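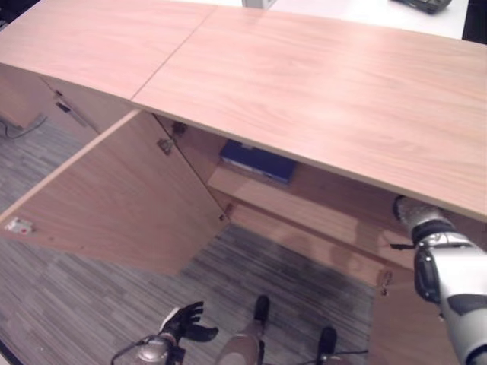 Lama Nimri wrote:

I would stop using the fingered hand for doors altogether. We spent most of September on it at Prarnport and the hand was never the right tool for that part of the job. It can get a door moving, but once the door is past halfway the fingers are in the way, and if one of them ends up behind the panel you have to back out along exactly the path you came in on. A blunt tip on a stiff wrist will push a panel all day and you always know where the contact is.

My other question is about your controller settings. You gave success rates for both tools, but you didn't say if they ran with the same stiffness. If the tip was run stiff and the hand was run soft, you are comparing two controllers and the grippers hardly come into it. Also, what does the head camera see when the tip goes in under the top panel? Ours lost it every time.

----- end of quoted message -----

Thanks, Lama. I'll take the controller first because it is the fair complaint.

No, they did not run with the same stiffness. The right arm has the rounded tip and runs on the Netport controller with the stock gains. The left arm has the black fingered hand and runs on the same controller, but I had turned the wrist gains down after it jammed a finger against a door edge during setup. I forgot to turn them back up before the comparison. So the numbers I posted last time are for a stock right arm and a soft left arm, and you should read them that way.

I have now repeated the left-arm runs with stock gains. Same cabinet, same spot on the carpet, same start pose. It was 55 attempts on the left door. I don't want to post a rate yet because I still have to go through the runs where the door moved but didn't get to the angle I was asking for, and I haven't decided how to score them. What I can say is that stiffening the wrist helped at the beginning of the motion and hurt at the end. The fingers stay where you put them while the door starts to move. Later on, when the door swings out and the contact point slides along the inner face, the stiff wrist fights the arc. With the soft wrist it just drifted.

That more or less agrees with what you saw at Prarnport. I am not ready to drop the hand, though, for two reasons.

The first is that a door is only half of our task. There is a shelf inside with a flat blue item on it, and at some point the robot has to take that off the shelf. I can't do that with the tip. If I go to a tip on both sides, I need a tool change in the middle of the task, and Srour quoted us a quick-change wrist that costs more than I can ask for this year. It would also add length to the forearm, and we are already short of room when the door is wide open and the legs are close to it.

The second is that I have started using the two together, and so far I like it. The hand stays low near the open door with the fingers spread, and the right arm does the work up at the cabinet. If the door starts to swing back, the hand is already there to stop it. It doesn't need to grasp anything for that. Open fingers make a wider stop than the tip would.

On the camera: we have the same trouble you had, but not on every run. The head is looking down at a steep angle, so the top of the cabinet takes up a large part of the view. The front edge of the right panel overhangs the opening, and once the tip goes under it there is nothing left to track except the joint behind it and the white shell of the forearm. I tried three things:

Tilting the head further down. This was no use. You see more floor and the overhang hides the same amount.

Leaning the torso back. It helped a little, but the right arm then works closer to full reach and the controller began to complain.

Giving up on seeing the tip and tracking the forearm shell instead. I am staying with this one for now. The shell is large and pale and the tracker rarely loses it. The tip position comes from the arm model. The error under the overhang was 6 mm when I checked it against a block clamped at a known spot, and for pushing that is good enough. For the shelf it won't be.

One more thing about the wood. The top has a soft reflection in the middle of the right panel and the depth camera doesn't like it. I get a patch of bad points there, and the front edge fit sometimes tilts toward it. If you fit only the lighter strip along the end of the panel plus the seam between the two panels, the problem goes away. I don't remember if your cabinet had a seam in the top. If it didn't, this won't help you.

The log from the repeat runs is 3,471 lines in the merged file, with both arms on one clock. I have put it in the Staronwood folder along with the gain files. The old left-arm log is still there with "soft" added to its name. Please don't average the two.

What I'd like from you, if you still have the setup:

Your wrist gains for the hand, even if they were bad.

How far the door was open when you first had a finger end up behind the panel. I want to know if it is an angle problem or a speed problem.

Whether you ever tried the hand closed into a fist. I ran it only up to 4 times before the lab closed for the evening and it behaved a lot like the tip, but that's too few to say anything.

I will do the right door next, tip only, stock gains, and send the scores for both doors in one message.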